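Sorting dark laundry on a made bed

A bed works as a sorting surface if the sheet is pulled flat first. Light bedding gives enough contrast to find seams and hems on black fabric, which are hard to see on a dark cover.

Step 1. Clear a working area
Smooth the sheet from the center outward. Move pillows to the far end and keep unsorted items by the wall.

Step 2. Lay out one piece at a time
Place the piece flat in the middle of the bed. Look at the outline before folding — a stepped or jagged edge means the layers underneath are not aligned. A black piece on a white cherry-print sheet shows this clearly.

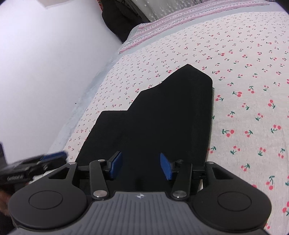

Step 3. Square the edges
Pull opposite corners apart until the outline is straight. Fold in half lengthwise, then in half again. Press out trapped air with a flat hand. Pieces over 20 inches wide need one more fold to fit a standard drawer.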